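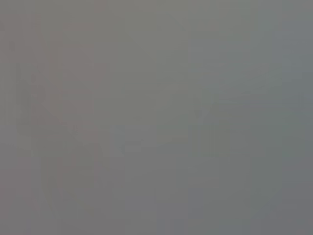
What is a splash pad?

A splash pad is a part of a park where water sprays up from the ground or down from poles and hoops. You can run through it, sit in it or stand under it. There is no pool to swim in, and the water does not get deep.

The splash pad at Wasport Park is next to the big playground, on the side closest to the library. It has 14 sprayers. Some are small holes in the ground called ground jets. Others are tall, like the tipping bucket, which fills slowly and then drops its water all at once.

How does it turn on?

Look for the short green post near the gate. Put your hand flat on top of it and the water will start. It runs for five minutes and then stops by itself. If you want more, touch the post again. The timer saves water when everyone has gone to have lunch.

Where does the water go?

The ground of a splash pad looks flat, but it isn't quite. It slopes gently from the outside down to a drain in the middle. If you pour a cup of water into a steel bowl like this one, it runs down the curved side and collects at the bottom, whichever part of the rim you pour it from. The splash pad works the same way, only the slope is so small that you hardly feel it under your feet.

Under the drain is a pipe, and the pipe leads to a tank buried beneath the grass.

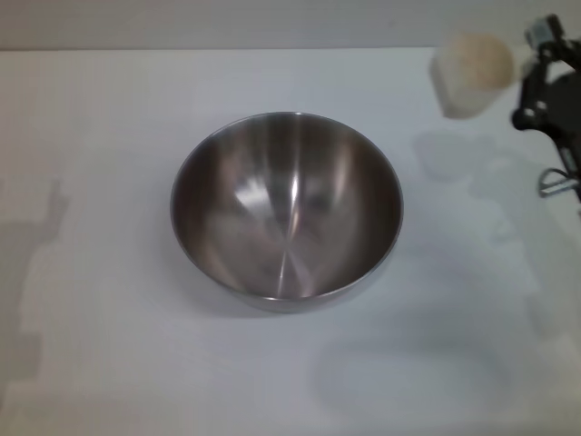

The tank is the part visitors never get to see. Leaves and sand are caught in a basket before the water goes in. Then a pump pushes the water through a filter, which takes out the smaller bits of dirt. A bowl with plain, smooth sides like the steel one on the white table is easy to wipe clean, and the inside of the tank is smooth for the same reason. After the filter, a little chlorine is added to kill germs, and the water goes back up to the sprayers.

Who looks after it?

Tamara Preda tests the water every morning before the gate opens. She fills a small tube, adds drops to it and checks the colour against a chart. If the colour is wrong, the splash pad stays closed until it is fixed. She tests it again after lunch on hot days.

Can I drink the water?

No. Other people's feet have been in it. There is a drinking fountain beside the change rooms, and you can fill your bottle there.

What are the rules?

Walk, please. Wet ground is slippery.
Children under five need a grown-up within reach.
Babies must wear a swim nappy.
No glass, no food and no dogs inside the fence.
If you hear thunder, come out and go to the picnic shelter with your grown-up.

When is it open?

The splash pad is open in the warmer months. It is shut over winter, when the tank is emptied and the sprayers are taken off to be cleaned. The playground and the walking track stay open all year.

Words to know

Drain: a hole that lets water run away.
Filter: something that lets water through but holds back dirt.
Pump: a machine that moves water along a pipe.
Slope: ground that is higher at one end than the other.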